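Home | Kitchen | Laundry | Floors | Workshop | Ask a Question

We use cookies to remember your settings. OK | More info

Pale floors and how I keep up with ours

8 November 2021

So many of you asked about floors after my August post on grout (thank you, I read every one!) that I'm giving them a page to themselves. We've had a pale floor downstairs for nine years now, and I've tried pretty much everything on it, including a bottle of something lemony that left the whole hallway tacky for a week.

Start dry. I go over the whole room with a soft broom or a dust mop before any water comes near it, and I do the corners with the crevice tool on the vacuum. Wet grit just gets dragged around, and on a light floor you'll see those little gray trails the minute the sun comes in.

Then I mix warm water with a small squirt of plain dish soap — and I do mean small, like half a teaspoon to a bucket. Too much soap is what makes a floor look dull. My flat mop is a Vemton and it came with two pads, so one goes on wet and the other follows behind to dry. Wring the first one until your hands complain.

For scuffs, try a clean tennis ball before you try any kind of cleaner. Rub lightly, wipe, done. Black heel marks sometimes want a dab of baking soda on a damp cloth (go easy if your floor has a shiny coating, and test it behind a door first).

To check for dull patches I switch on a lamp and look across the floor from down low. Streaks show up right away that way, and I go back over just those bits with the dry pad.
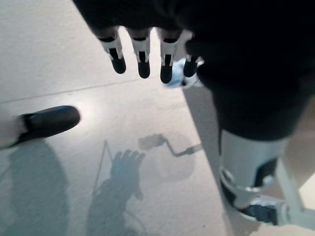
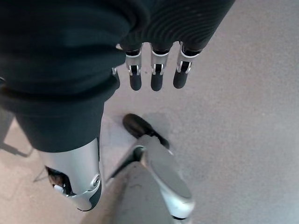
Hemi Maihi: I gave up on dish soap and went to plain hot water with a splash of rubbing alcohol, and my kitchen floor dries so much faster. Do you rinse after the soapy pass, or does the dry pad pick up enough of it?

Contact | Privacy | © Allirix Home Tips | Back to top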